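3장. Skitard 선반 조명 설치하기

드디어 가장 즐거운 단계입니다! 작업대 위가 환해지면 작은 나사 하나 찾는 일도 훨씬 수월해져요.

시작하기 전에
조명 바 길이는 1070 mm입니다. 선반 밑면에 그만한 자리가 나오는지 먼저 재어 보세요.

1. 전원 어댑터를 콘센트에서 뽑아 둡니다.
2. 선반 밑면을 마른 천으로 닦고 고정 클립 두 개를 300 mm 간격으로 붙입니다.
3. 조명 바를 클립에 대고 딸깍 소리가 날 때까지 밀어 올립니다. 이 소리가 꽤 기분 좋답니다!
4. Bornulel 연결선을 조명 바 왼쪽 단자에 꽂고, 남는 선은 선반 뒤로 돌려 묶습니다.
5. 어댑터를 연결하고 전원 단추를 길게 누릅니다. 밝기는 11단계이니 천천히 올려 가며 마음에 드는 밝기를 찾아보세요.

주의: 조명 바와 벽 사이는 100 mm 이상 띄워 주세요. 젖은 손으로 단자를 만지지 마십시오.

참고: 흰색 상판은 빛을 많이 반사합니다. 눈이 부시면 두 단계쯤 낮추고 확산 덮개를 끼우세요. 작업할 때와 정리할 때의 밝기를 따로 저장해 두면 정말 편합니다.

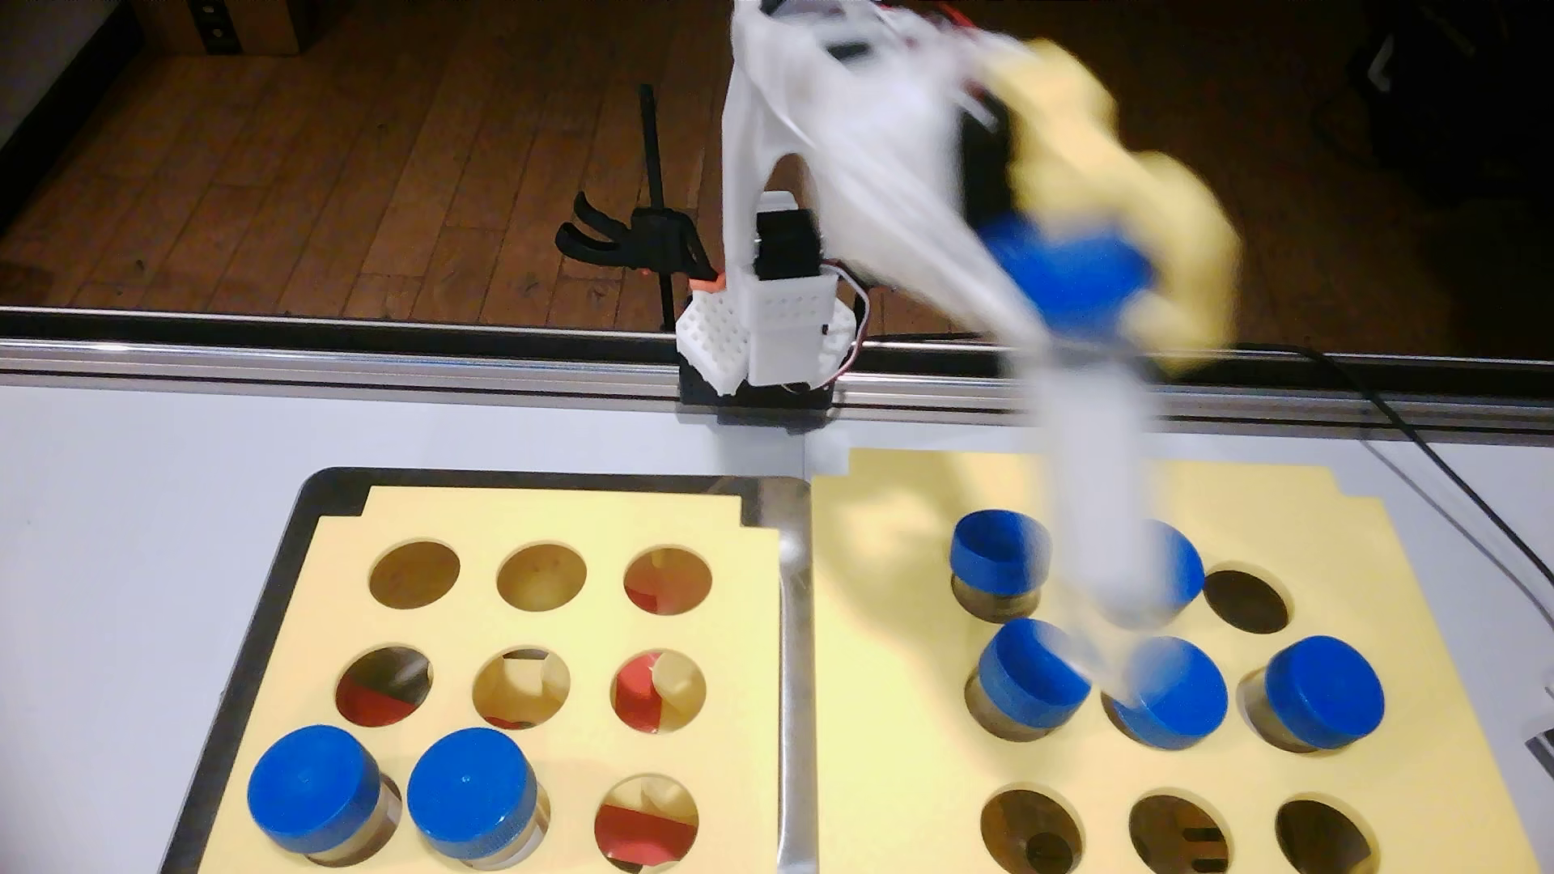 그림 3-2. 흰색 상판과 노란색 폼 트레이

6. 밝기가 정해지면 단추를 두 번 눌러 저장합니다. 표시등이 한 번 깜박이면 끝!

조명 바를 하나 더 이어 달고 싶다면 4장으로 넘어가세요.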